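From: Luana Camargo
To: Parlour Games list
Date: February 27, 2024
Subject: Re: [parlour] Flitico rules, and does anyone still play it with three balls?

Ayantu Beyene wrote:

> Hello all,
>
> I've been given a Flitico set that came out of a house clearance in
> Gisley. There's a board covered in green baize, a little brass ring on a
> stand, and a bag with two red balls and one white. The rule sheet is
> missing. I found one short mention of the game in an old club booklet,
> which says "play to 44, or to 18 if supper is near", and that is
> the whole of my knowledge!
>
> Does anybody have rules? And is three balls right, or have I lost some?
>
> Ayantu

Ayantu, what a lovely thing to be given! I nearly fell off my chair when I saw the subject line. We played Flitico every winter at my aunt's and I have been trying to get people interested in it ever since, with very mixed results (my brother-in-law lasted one evening).

Three is right, so you haven't lost any. There was a bigger version with five, made by Firon, but it needed a longer board and I've only played it twice. The three-ball game is the better one in my opinion. It's quicker, you can play it on a tea tray if you must, and there is always something nasty you can do to the other person.

As we played it, you each take turns to roll the white from the near edge and you score for what it touches. One point for a red, three for both reds in the same roll, five for going through the ring, and eight if it touches a red and then goes through the ring. If the white drops off the board you lose your turn and the other player puts it back wherever they like. That last bit is where all the fun is. My aunt would tuck it right behind the ring and then go off to put the kettle on.

Lemlem Derese (are you still reading, Lemlem?) plays a version where dropping off costs you two points as well. I tried it over Christmas and I think it makes people too careful. You want them having a go at the ring. 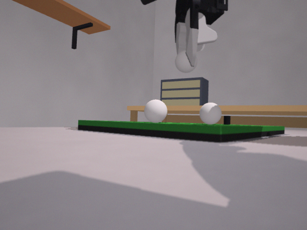 All-white balls on green, one lifted clear.

About colours: if you ever need spares, don't be tempted to use three whites. We did that for a whole season after the dog got hold of our reds and we spent half of each game arguing over which ball was whose business. A dab of nail varnish sorted it out in the end. Wissam Saliba used wool tied round one of them, but it rolled like an egg.

On the 44, yes, that's the full game and it can go on for a good hour. Playing to 18 is what we called a Pinto, I have no idea why, and if anyone does know please write in! My aunt said it was the name of a man who always had to catch the last bus. My uncle said she made that up. There is a score book in my loft with over 300 games in it and the word Pinto is written next to a fair few of them, going back to the very first page, so it's older than the pair of them at any rate.

Some small things from experience:

Brush the baize in one direction only, away from you. It runs faster that way and you'll see the difference straight off.

The ring should be loose enough to wobble. If somebody has glued yours down, leave it for now and see how it plays before you go at it with a knife.

Under-tens get two rolls per turn. Nobody in our family over the age of 13 has ever been allowed this, whatever Yung-ching may have told you at the June meet.

I'll copy out the proper rule sheet when I've been up the ladder. Mine has a corner missing, where I believe it dealt with ties. We always just played one more roll each. If your club booklet says anything different I would love to see the page, and so would Yung-ching Tam, who is collecting all the odd local versions.

Would you measure your board for me as well? Ours is a hand's width shorter than Lemlem's and we've never found out which of us has the odd one.

So pleased this has turned up,

Luana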